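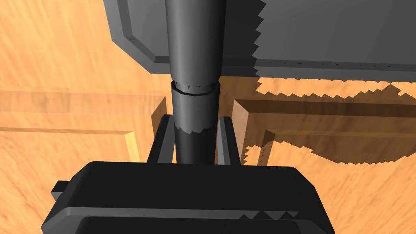
Render, black gripper against a wood background

# Sticky finish on a desk top after oiling, do I strip it or wait?

**Sena Ansah**

I have a secondhand pine desk that had almost no finish left on it. I sanded it with 120 and then 180 grit, wiped it down, and put on two coats of Clarard hardwax oil. The first coat went fine. The second coat has been on for 9 days and it is still tacky in patches, mostly toward the back and along one side. If I leave a sheet of paper on it overnight, the paper sticks a little and leaves a mark.

The room is a basement. It's heated but it does feel damp in December, and I keep the door shut because of the cat. I put the oil on with a foam brush and I did not wipe off the extra. I thought a thicker coat would protect it better.

I need to get my monitor and printer back on the desk soon. Do I have to sand the whole thing again, or will it dry if I give it more time? And could I just put polyurethane over the top and be done with it?

**Marek Holub**

You put it on too thick. Hardwax oil is supposed to go on thin, and whatever the wood hasn't taken up gets wiped off with a clean cloth. When it's left standing, the top skins over and the oil under it stays soft. Waiting may help some in the thin spots, but I wouldn't count on the thick ones.

What I'd do before any sanding:

1. Open the door and run a fan across the desk for a couple of days. Air movement matters as much as heat.
2. Rub the sticky patches with mineral spirits and a white non-woven pad. Work with the grain. Change the cloth often or you only push the goo around.
3. Wipe it all dry and leave it overnight.
4. If the patches feel dry the next day, put on one very thin coat over the whole top so the sheen matches. Wipe it off after 15 minutes or whatever your can says.

Spread the used rags out flat outdoors to dry before you throw them away. Oily rags in a pile can heat up and catch fire. Please don't skip that part.

Don't put polyurethane over it now. It won't stick to soft oil and you'll be scraping both off.

As for the printer, give it at least 2 weeks after the last coat. Mine had rubber feet and they left four dull spots on a top I thought was ready.

**Ľubica Murín**

Agree with Marek on the mineral spirits. If that doesn't do it, use a card scraper before you reach for the sander. Soft oil clogs sandpaper right away and you'll go through a whole pack. After scraping, 180 grit by hand is enough.

Check for sap too. If the tacky spots are around the knots, that could be pitch coming up out of the pine and no amount of wiping will stop it. Shellac over the knots would seal them, but then the oil won't soak in there, so you'd have to switch to a film finish for the whole top. I did that on a bench and it came out fine, a bit shinier than I wanted.

How old is the can? I had one from Hrubý that sat open for a year and never cured right on anything.

**Ctibor Havlíček**

just put a desk mat on it

**Sena Ansah**

Thanks. The spots aren't on the knots, so I think it's the thick coat. The can was new. I did the back edge with mineral spirits tonight and a lot of brown stuff came off on the cloth. Fan is on. I'll do the side tomorrow, and the rags are spread out on the patio.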